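Wetix Replacement Finger Set for Hand-Held Grippers

Item 3092
Sold as a pair, left and right
Color: very dark green
Ships from our Brukbridge workshop

If you use a hand-held gripper every day, you already know that the fingers are the part that does the living. They get pushed into drawers, dragged along tabletops, dropped on the floor and stuffed into backpacks, and sooner or later one of them starts to look tired. The Wetix finger set was made for that moment. You take the old pair off, put the new pair on, check that they meet nicely in the middle, and go back to what you were doing.

We started making these for our own bench, and then for friends at Igwe who kept borrowing ours (and not always bringing them back!), and after a while it seemed sensible to put them in the shop. They fit the Jundau hand-held body, both the older one and the current one. If you have something else, write to us with a photo of the mount before you order and we'll gladly tell you whether it will work.

When to change them

Most people wait too long, and we include ourselves in that. A good habit is to open the jaws all the way over a plain table in decent light and have a proper look at the inner end faces, one and then the other. You want the edge to read as a straight line. Wrinkling, lifting or a ragged seam along the top of that face means the finger is ready to be looked at more closely, even when its partner is still in good shape.

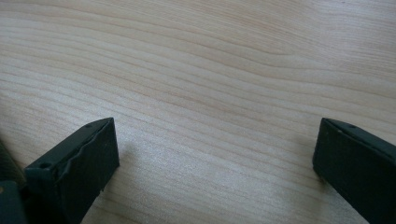 Jaws open over a bare tabletop: ragged upper edge on the left finger's end face, cleaner edge on the right.

Run a fingertip along any edge that looks rough. If it catches, or if a bit of the surface moves under your nail, set the pair aside. We do suggest changing both together. A fresh finger working against an old one tends to close slightly off center, and you can spend a whole afternoon blaming the slide for it.

Fitting

Set aside a quiet quarter of an hour the first time. After that it goes much faster.

Power the gripper down and open the jaws fully. Back the old screws out by hand, keeping them in a little dish, and lift each finger straight off. Wipe the mounting faces with a dry cloth. Seat the new fingers, start all the screws loosely, then close the jaws gently so the two tips find each other before you tighten anything. Snug is plenty. Please don't use a power driver, however tempting it is when there's a stack of grippers waiting.

Open and close the jaws a few times afterward and watch the tips from above. They should angle in evenly from both sides. If your setup measures jaw width, run the zeroing step again before you record anything with it.

Looking after them

A damp cloth and a drop of dish soap will take care of nearly everything. Skip the solvents, and try not to leave the gripper on a sunny dashboard. For teams that keep a log, we recommend a quick look at the end faces every 400 cycles, written down next to the gripper's number.

In the bag

2 fingers, one left and one right
Mounting screws
Printed fitting card

Goes well with

Item 916, Wetix spare screw pack for the Jundau body

Orders placed in the morning usually leave Brukbridge the same afternoon. Unused sets can come back to us in their bag for a full refund, and if a finger ever arrives with a rough edge straight from the mold, send us a picture and we'll put another pair in the mail.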